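Home Explore Notifications Messages Lists Profile More

Shaimaa El-Sayed
March 2020

Right, a few people asked what I do all day now that I've moved over to the Lakeo project, so have a thread. We're collecting examples of suturing so that a learning system can pick up how it's done. I love this job and I will go on a bit.
12 replies 31 reposts 204 likes

The short version: a person drives the two arms from a console, we record everything the arms do plus the video, and later somebody marks where each part of the stitch starts and stops. Reach, line up, push through, pull, tie. Do that many, many times with lots of different hands.

Our target for this round is 4000 stitches. We passed 1536 last night and Marisa Caputo brought in a lemon cake with the number iced on it (the 6 looked like a snail, still delicious).
3 replies 9 reposts 118 likes
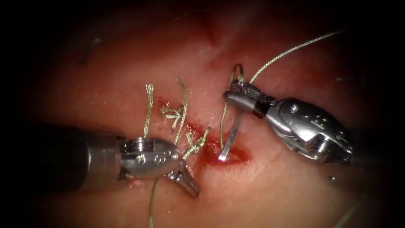
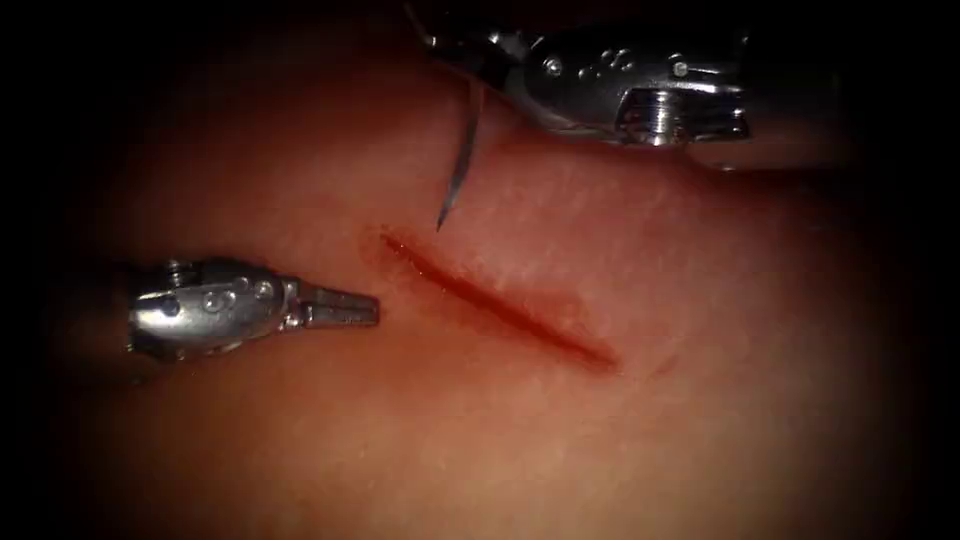
What I care about most is the bit just before the needle goes in, and I could talk about it for hours! When I started I marked "reach" and "line up" as one long piece and thought I was being efficient. Corrado Zanetti went through my first batch and very kindly sent all of it back. Look at the second picture, where the point of the needle is hanging a little above the tissue by the upper left end of the cut and there's no thread to be seen anywhere. I'd call that lining up. In the first one the point is down in the wound and there are knots lying off to the left, so it gets a completely different label. Easy with two stills, much harder when you're stepping through a recording and have to choose the exact moment one becomes the other.
6 replies 14 reposts 161 likes

We have four people marking, and two of them look at every recording without seeing each other's answers. Where they disagree, it goes on the big screen after lunch and we all argue. I look forward to this more than lunch.

Thread is the messy part. It loops, it hides behind the jaws, it fades off into the dark at the edge of the view. Ermanno Cattaneo wants us to mark the whole length of it every time. Annunziata Tedesco says only the piece near the needle matters. I change sides roughly every time one of them speaks.
8 replies 5 reposts 97 likes

Something I didn't expect — the clumsy goes are really useful. If somebody lines up badly, backs off and has another try, we keep it and give it its own label. A system that has only ever seen tidy stitches has no idea what to do when it's slightly off. My own driving is therefore a gift to science.

To the person who asked about style: yes, you can tell people apart! Marisa takes her time and then goes in one smooth push. Corrado makes lots of tiny corrections. We try to get plenty of both in, and left-handers too, so if you're in Trolstead and left-handed please say hello.
11 replies 17 reposts 142 likes

Next job is sorting out the names of the labels, which at the moment include "pull", "pull 2" and "pull (Ermanno)". I'll post the list when we've agreed on it. Back to the recordings for me now — kettle first.
2 replies 1 repost 88 likes

Show more replies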